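Comment choisit-on la main d'un robot ?

Prends un crayon. Maintenant repose-le, et reprends-le, mais en faisant bien attention à ce que fait ta main. Ton pouce est parti d'un côté, un ou deux doigts de l'autre, tout le monde s'est arrêté pile quand il fallait, et tu n'as pas eu besoin d'y réfléchir une seconde. Tu fais ça depuis que tu es tout petit, alors forcément, tu ne remarques plus à quel point c'est compliqué !

Pour un robot, attraper un crayon est un vrai travail. Et avant même de lui apprendre le geste, il faut répondre à une question qui a l'air toute bête : quelle main va-t-on lui donner ?

La pince, la ventouse et la main à doigts

Dans l'atelier Virnuta, on compare des mains de robot. On les appelle aussi des préhenseurs, un mot un peu difficile qui vient du verbe latin pour « saisir » (le même qui a donné « prendre » et « prison »). Il y en a de toutes sortes, mais cet hiver l'atelier en essaie 3.

La première est une pince. Elle a deux mâchoires qui s'écartent et se resserrent, toujours bien parallèles, un peu comme si tu attrapais un sucre entre tes deux paumes. Elle est solide, elle est simple, et quand elle tombe en panne, on la répare vite. Pour une boîte ou un cube, c'est la championne. Pour une clé posée bien à plat sur une table, c'est une autre histoire, et on la voit gratter à côté sans jamais arriver à passer dessous.

La deuxième est une ventouse. Elle aspire l'air et l'objet se colle à elle, comme ton verre se colle à ta bouche quand tu aspires dedans (ne dis pas que tu n'as jamais essayé). Elle adore les surfaces lisses : une assiette, une vitre, une feuille de carton. Donne-lui une éponge, par contre, et l'air passe par tous les petits trous. L'éponge reste où elle est.

La troisième est une main à doigts, avec des articulations et un pouce. C'est celle qui ressemble le plus à la tienne, et c'est aussi celle qui donne le plus de fil à retordre à ceux qui la règlent. À l'atelier, elle a un petit nom : Draltetura.

Un doigt, ça se plie où ?

Regarde ton index. Il se plie à trois endroits, et ces endroits s'appellent des articulations. Chez toi, il y a des os, des tendons et de la peau par-dessus. Chez un robot, il y a des segments rigides, reliés par des pivots. Un pivot fonctionne comme la charnière d'une porte : les deux morceaux restent attachés, mais ils peuvent tourner l'un par rapport à l'autre.

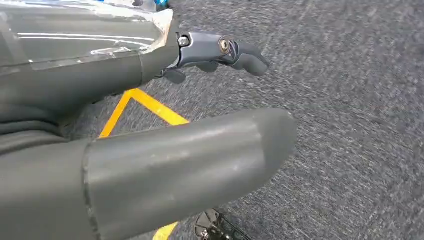 Temps de lecture : 5 minutes

Cherche le petit rond de métal sur le doigt, avec sa vis au milieu : tu as trouvé un pivot. Tout au bout, le doigt se termine par un coussinet gris arrondi qui fait penser à du caoutchouc. Le gros cylindre gris, devant, c'est sans doute le pouce, et s'il paraît si énorme, c'est que la caméra est installée tout près de la main.

Pourquoi mettre une caméra à cet endroit-là ? Imagine que tu aies un œil sur le poignet. Quand ta main s'approcherait d'une bille tombée sous le canapé, ton œil s'en approcherait aussi, et tu verrais très bien le moment où tes doigts vont se refermer. Une caméra fixée au plafond, elle, voit toute la pièce, mais la main lui cache souvent ce qu'elle est en train d'attraper. Beaucoup de robots ont donc les deux, et le programme qui les commande se débrouille avec les deux vues — un peu comme toi quand tu regardes de loin, puis de près.

Comment comparer sans tricher

Si tu veux savoir qui court le plus vite dans ta classe, tu ne fais pas partir l'un du portail et l'autre du milieu de la cour. Il faut une ligne de départ, la même pour tous. Avec les mains de robot, c'est pareil. On leur donne les mêmes objets, posés de la même façon, et on leur laisse le même temps.

On peut par exemple marquer les emplacements avec du ruban adhésif de couleur. Cela paraît un détail, mais un objet décalé de la largeur d'un pouce peut changer tout le résultat !

Chaque main passe ensuite 96 essais. On note si elle a saisi l'objet, si elle l'a gardé, et si elle l'a reposé sans l'abîmer. Une main qui attrape très bien un œuf mais qui en fait une omelette n'a pas vraiment gagné.

Alors, laquelle est la meilleure ?

Eh bien, cela dépend du travail. Pour ranger toute la journée des boîtes identiques, la pince suffit largement, et il serait dommage de lui préférer une main bien plus compliquée. Pour déplacer des plaques de verre, on prendra la ventouse. Pour un robot qui devrait aider dans une cuisine, où se côtoient des cuillères, des torchons et des tomates trop mûres, la main à doigts devient intéressante, même si elle demande beaucoup de patience. Chaque articulation en plus est une chose en plus à commander, et aussi une chose en plus à réparer.

À toi d'essayer

Enfile une moufle et essaie de ramasser une pièce de monnaie sur la table. Tu viens de transformer ta main en pince ! Enlève la moufle et recommence en n'utilisant que le pouce et l'index, puis le pouce et le petit doigt. Essaie ensuite avec un raisin, une feuille de papier, une chaussette. Tu peux noter tes résultats dans un tableau, avec une ligne par objet et une colonne par « main », et demander à quelqu'un de la maison de faire les mêmes essais pour voir si vous trouvez la même chose.

Quelques mots à retenir

Préhenseur : la partie du robot qui saisit les objets.
Pivot : l'endroit où deux pièces tournent l'une par rapport à l'autre.
Segment : un morceau rigide du doigt, entre deux articulations.

© Virnuta, décembre 2024 — Nous écrire — Mentions légales — Retour en haut de page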